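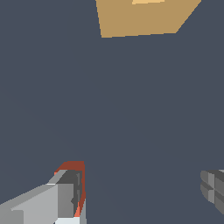

*Pick cell model, view between the gripper fingers, tan block still up ahead.*

**Sevuvitz packing floor, pick cell pre-start check, 1/23/22**

Okay, my second go at this list, and I've put my comments right under each line so you don't have to hunt for them!

- [x] **Finger pads.** Run through in the simulation first, then check the real ones by hand. I'd like spare pads kept at the bench (I walked to the Nerham storeroom twice last week and my knees noticed).
- [x] **Stop button within reach of both packers.** Passed. The Maldonado line still has theirs behind the tape rack, please move it.
- [ ] **Arm clearance on the aisle side.** Not signed. We practiced the approach on screen and it was fine, but the screen doesn't have Nureo carts parked in it.
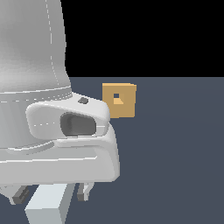
Which brings me to the carts. Folks used to leave them anywhere, and with 200 cartons an hour coming by hand that worked okay. Now the arm needs its own space, so carts go behind the yellow line, every shift.

- [x] **Grip and lift on a small part.** Passed on screen at the slow setting. I want it repeated on the floor before March.
- [ ] **Job rotation posted.** Two of us went from lifting all day to watching all day, and I get stiff and sleepy standing there! Swap every 54 minutes or so is too fussy, let's just say every break.

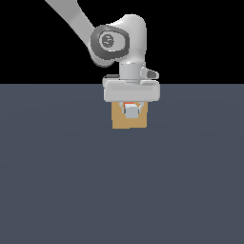 Guadalupe Villalobos wrote back that she'd take the watching over the lifting any day, but she wants a stool and she wants to be trained on clearing jams herself instead of waiting for a tech. I've added both as open items.

- [ ] Stool ordered
- [ ] Jam training, all packers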